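Subject: Re: duct cleaning quote for the Dalisay building
Date: 10/22/24

> Nurkeo came back at 38 cents a foot, four visits a year, and they
> say we'd see 145 fewer hot and cold calls. Starnix is cheaper but
> only does two visits. I'm leaning Nurkeo. Any objections before I
> sign?

Yes, a few. Where does 145 come from? We logged almost that many calls in total last year, and plenty of those were the thermostat by the loading dock. Clean ducts won't fix a bad thermostat.

I also asked Nurkeo in August for before and after airflow readings from any site they service. They sent a brochure. Pratadier at least gave us raw numbers, even if they weren't pretty. 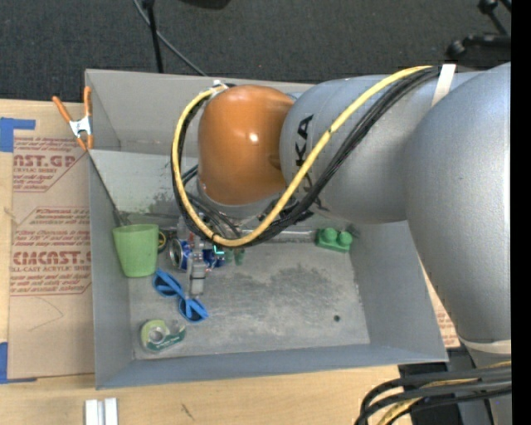 What I'd want in writing before we sign:

1. Airflow readings at the same vents, before and after the first visit.
2. The price of a single visit, with no contract.
3. Who pays for ceiling tiles they break. Last time it was us.
4. A way out after two visits if the readings don't move.

If they agree to all of it, fine, sign — but I'd still call Starnix and ask what a third visit costs.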